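Grip Loss on the Can Line: What Went Wrong in Fernosville

Members who follow the Praltunier handling project will have heard that can work at the Fernosville bench was stopped in July and did not start again for 9 days. The full report went to the Brunton office and is longer than most people will want to read. This item covers the main points and the changes that apply to anyone using the same finger pads.

The fault was a slow loss of grip on upright cans. A can would be picked up cleanly and carried most of the way to the rack, then begin to slide down between the pads. In most cases the operator caught it in time. In 2 cases the can fell. One landed on the bench. The other went to the floor, split at the seam and sprayed the operator's shoes and the leg of the rack. There were no injuries, but the can was full and the floor was slick for a good distance, so it was written up as a safety matter and not as a dropped part.

By the time work stopped, the bench had logged 2,941 picks with that set of pads. The slips were all in the last 293. Before that the log shows nothing unusual, which is why the first guess was a bad batch of cans. Govetti, who supplied the pads, asked for cans from two deliveries to be tried side by side. Both slipped.

The second guess was closing force. The force reading was checked against a spring gauge and was right. Raising it stopped the slipping on some cans and dented others, so it was put back where it had been.

What the inspection found was glaze on the pad faces. Paint and fine dust from the cans had built up into a smooth skin, and the pads had been wiped with a dry cloth at the end of each shift, which polished it. Fiber was also caught on the hardware in places. A glossy can held between flat pads has little to spare, and the glaze used it up.

Height of grip made it worse. Operators had drifted into taking cans wherever the tool happened to meet them, and a can taken high swings more when the arm turns. The written method now says to close on the lower half of the body, with both pads against the can before lifting.

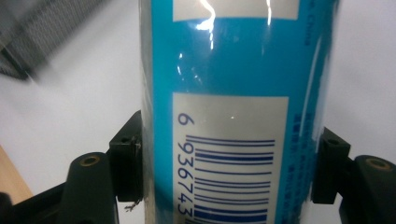 Changes now in force

Pads are washed with warm water and mild soap at the start of every shift and left to air dry. No dry wiping.

Loose thread and lint are picked off the pads and arms before the first pick.

The threaded inserts are checked for play once a week. None were loose in July, but they had not been on anyone's list.

Any slip is logged, even if the can is caught. Several early ones were not, and the pattern would have shown up sooner.

Full cans are not carried over the walkway. The rack at Fernosville has been moved to the bench side and Brunton will do the same when its floor is re-marked.

Govetti is working on a pad face with a shallow groove. Samples have been promised but have not arrived. Until they do, the flat pads stay in use under the rules above.

Praltunier Project Newsletter, 28 Dec 2021 | Contact the Brunton office | Back to top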